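4.2 Surface color and reported tidiness

The claim that pale work surfaces make people tidier goes back at least to the Vistonden office survey of 1957, and it has been repeated ever since with very little checking. The survey asked 80 clerks how neat they felt their desks were. It did not look at the desks. Thoroddsen treats the result as settled; we do not see how a question about feelings can settle it.

Our own returns from Lurham and Kenarik are larger (1118 usable forms) but share some of the same faults. Respondents picked their surface from four groups: dark, mid-tone, gray and light. The last group covers everything from plain white to the light cream of the tabletop in Figure 3, and we doubt that all respondents drew the line in the same place.

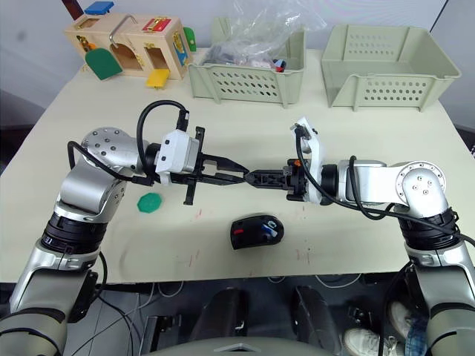 Figure 3. A light cream tabletop, placed in the "light" group.

Owners of light surfaces did rate themselves as tidier. The gap was small, and it shrank by half once we left out people who had bought their table in the past year. New furniture is kept clear whatever its color. Jakab's reply to this point, that buyers of light tables are careful people to begin with, may well be right, but then the color is doing no work and the original claim fails anyway.

We also tried the Farkas scale, which asks how often a surface is wiped. Crumbs and rings show up differently on pale and dark finishes, so a person may wipe more often without having a cleaner table. Until someone inspects the surfaces directly, we would put little weight on any of these numbers, ours included.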